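Prarorville Depot Sets Parts Sorting Routine for Retired Workstations

The Prarorville equipment depot has begun stripping retired desktop workstations for parts before the cases go to metal recycling. The work covers 60 towers, most of them returned from the county drafting offices in April.

Each tower is laid on its side and the side panel comes off first. The processor, memory and hard drive are pulled and kept apart from the boards. Power supplies are tested under load and logged by serial number.

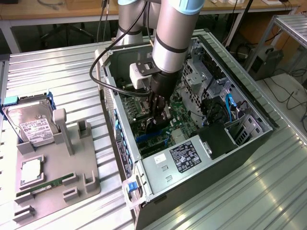
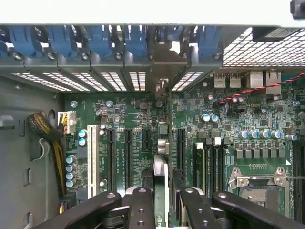
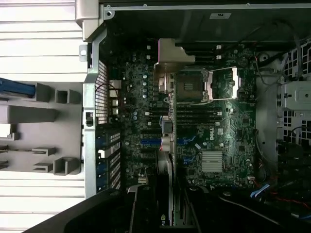 Drives are wiped on a separate bench and checked for bad sectors. A drive with more than 3 reallocated sectors is drilled and scrapped. Memory modules run a full overnight test before they are bagged.

"The sockets are where we lose boards," said Pramila Awasthi, who supervises the bench. "One bent contact and the board goes in the scrap bin. Covers go on as soon as the processor is out."

Capacitors are checked by eye for swollen tops. Boards that pass are wrapped in antistatic film and shelved by model. Expansion slot covers and retention clips are saved as well, as replacements for the older cases are hard to buy in small lots.

Tested parts will go to Khurana, a repair shop that services school and library computers. Lalit Shukla, the shop's purchasing lead, said it expects to take nearly 4,000 parts from the depot over the length of the contract, including memory and drives from other equipment lines.

Cases and damaged boards are picked up every Wednesday. Offices with towers still to return should contact Adhiambo Tanui at the depot, Room 101, and remove any asset tags before drop-off.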